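Porque é que a mesa não cai? Uma conversa sobre pernas, peso e equilíbrio

Olá outra vez! Hoje quero falar-vos de uma coisa em que me encosto todos os dias e em que quase nunca penso: a mesa. Estou a escrever em cima de uma, tu se calhar estás a ler isto em cima de outra, e as duas estão muito quietinhas a fazer o seu trabalho.

Vamos começar pelo peso. Tudo o que existe à tua volta é puxado para o chão por uma força chamada gravidade. O teu copo de leite é puxado, o teu caderno é puxado e tu também (é por isso que voltas sempre para baixo quando saltas na cama – e sim, eu também saltava). Quando pousas o copo na mesa, a gravidade continua a puxá-lo. Mas a mesa empurra-o para cima com uma força igualzinha, e por isso o copo fica parado.

Parece estranho uma mesa empurrar, não parece? Experimenta carregar com a mão numa almofada. Ela amachuca-se e tu sentes que ela faz força contra ti. A mesa faz o mesmo, só que se dobra tão pouco que os teus olhos não conseguem ver.

Agora as pernas. Com uma perna só, bem fininha, a mesa tombava logo. Com duas também. Com três já se aguenta, e tem até um truque fantástico: uma mesa de três pernas nunca abana! As pontas de três pernas assentam sempre, mesmo que o chão seja torto. Os bancos antigos de ordenhar vacas tinham muitas vezes três pernas por essa razão, já que o chão dos estábulos era tudo menos liso.

Então porque é que quase todas as mesas têm quatro? Pensa numa mesa de três pernas com o tampo quadrado. Há cantos que ficam sem nada por baixo, e se te apoiares com força num deles... catrapum, lá vai a sopa. Com uma perna em cada canto, isso é muito mais difícil de acontecer. O preço a pagar é aquele abanico irritante quando uma das pernas é mais curta (na minha cozinha resolvo com um cartãozinho dobrado em 6).

Dentro de cada objeto há também um ponto especial, o centro de gravidade. É como se o peso todo estivesse juntinho ali. Enquanto esse ponto estiver por cima do espaço entre as pernas, a mesa fica de pé. Se sair para fora, ela vira.

Podes sentir isto no teu próprio corpo. Encosta as costas e os calcanhares a uma parede, com os pés juntos, e tenta apanhar uma meia do chão sem dobrar os joelhos. Não consegues, pois não? Normalmente o rabo vai para trás para equilibrar a cabeça, que vai para a frente, e a parede não deixa.

Para fazeres em casa: arranja uma régua e uma borracha. Pousa a régua na mesa e empurra-a devagarinho para fora da borda. Quando passar um bocadinho de metade, ela cai. Depois repete com a borracha em cima da ponta que fica na mesa. Até onde consegues chegar agora? Faz um risquinho a lápis na régua e compara as duas vezes.
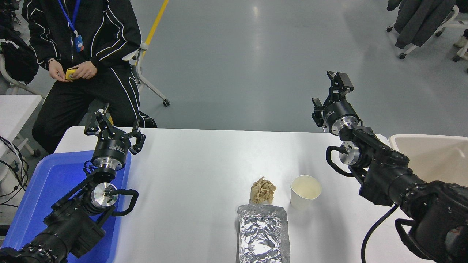

Uma mesa branca de tampo retangular.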